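Speaker notes: Teaching two arms to handle bags
Workshop session, Monday, 2 p.m. slot

Opening

Say who I am and that I run remote-control recording for the Salian project at Cornholm. Keep it to a minute. Most of the room has worked with a single arm before, so skip the introduction to motors and cameras.

Main point to get across early: we don't write code for the motion. A person drives both arms by remote control, does the whole task, and we record joint positions and camera views together. The policy is trained on those recordings. If the person hesitates, the policy learns to hesitate.

Total so far is 2682 recorded runs, done by operators at two stations. Mention that this covers every object set we have tried, and the bag tasks are only part of it.

Why bags are hard

A block has one shape. A bag has a new shape every time you touch it. Clear film is worse, because the camera sees the table and the wall through it and there is very little edge to go on. Operators tell us they stop trusting the wrist view and go by how the film moves when the finger pushes on it.

Pause on this slide.
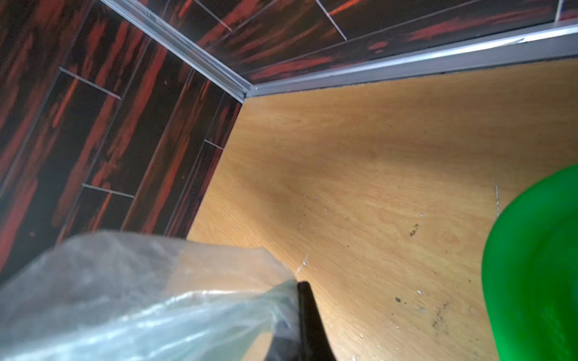 Couldn't you just use stiffer bags and save yourselves the trouble? That came up in the questions at the Pleririx meeting in May, and it will probably come up again, so answer it now. Yes, we could, and success numbers would go up. But the people who want this want it for the bags they already have. We did run a short set with stiff bags, and the policy trained on those did badly as soon as it was given soft ones.

How a run is recorded

Go through this fairly quickly.

The operator sits at the Bostari control station and moves two small lead arms. The working arms copy them. There is no force feedback on our version, so the operator has to judge grip by eye. New operators squeeze too hard for the first day. We ask them to do 54 practice runs before anything is kept.

A run starts with both grippers open and ends when the operator taps the pedal. We keep failed grasps if the operator recovers from them, and we drop the run if someone has to reach in by hand.

Picking up light things

Artificial flowers and other light pieces are where grip habits show. Some operators go for the widest part because it is easy to hit. The better ones go in low, at the stem, and wait a moment before lifting. That wait is short, but you can find it in the joint data, and the policy picks it up.
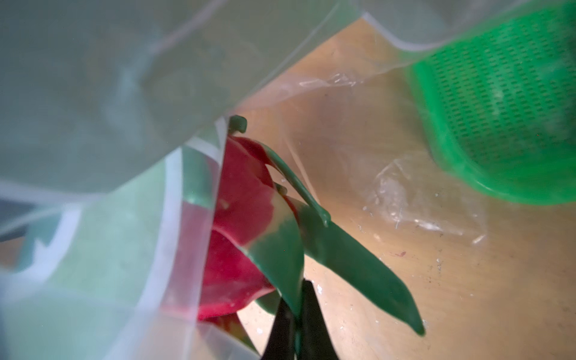 We wrote the stem grasp into the operator sheet after comparing the two styles side by side. Runs with the low grasp took longer to record, around 26 seconds each, and we accepted that. Going faster gave us more runs per hour and a worse policy. If someone asks for the full comparison, tell them it is in the handout and move on.

Also say here that we shuffle the start layout between runs. Containers move, bags get turned over. Operators dislike it because it breaks their rhythm. Leave it in anyway.

Using both arms

With one arm, a bag tends to follow the gripper. With two, one arm can hold the top while the other works near it. The hard part for the operator is keeping the holding hand still. People's hands drift toward each other when they concentrate, and the arms copy the drift.

What helped was having operators say "hold" out loud before moving the second hand. It felt silly for a morning and then it became normal. 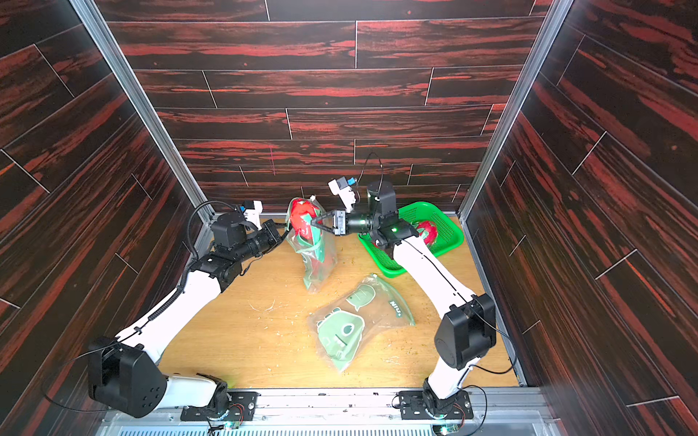
What we would change

Start with two operators agreeing on one way to do the task. We let each person find their own way at first, and the early recordings pull in different directions.

Check the wrist cameras at the start of every session. A bracket that has shifted a little makes the whole day's data hard to use.

Write down why a run was dropped. We only started doing this halfway through, and we miss those notes now.

Questions

Leave ten minutes. Likely ones: cost of the station, whether the data will be shared (Salian data yes, Pleririx data no), and how long it takes to train an operator. Handouts are by the door.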